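We use cookies to improve your experience on this site. By continuing to browse, you accept our cookie policy.

3.2 Seam allowance and finished block size

Each participant pieced one nine-patch block from precut cotton squares. Of the 103 quilters who enrolled, 74 returned a block that could be measured. Half of the group pressed seams open and the other half pressed them to one side, following the written guide prepared by Haddad and Ladefoged. Blocks were measured along all four edges after resting flat overnight at the Brustham workroom – a step that earlier surveys of home quilters left out.

Blocks with seams pressed to one side finished slightly smaller on average. The loss came mainly from the fold of cloth at each seam, and it grew with the number of seams crossed by the ruler. Thread weight had a smaller effect.

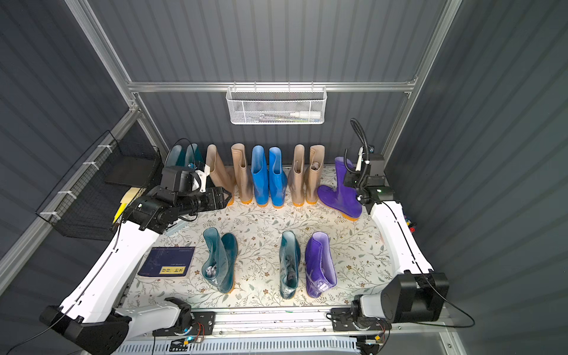
Figure 4

Experience did not remove the difference. Participants who had quilted for many years sewed a more even seam, yet their side-pressed blocks were still short of the planned size. A scant quarter-inch seam corrected most of the shortfall, in line with the advice given by Vrettos in her teaching notes.

Fabric was drawn from a single bolt of Perell cotton, and the results may not hold for flannel or linen. We also did not wash the blocks – shrinkage is treated separately in Section 3.3.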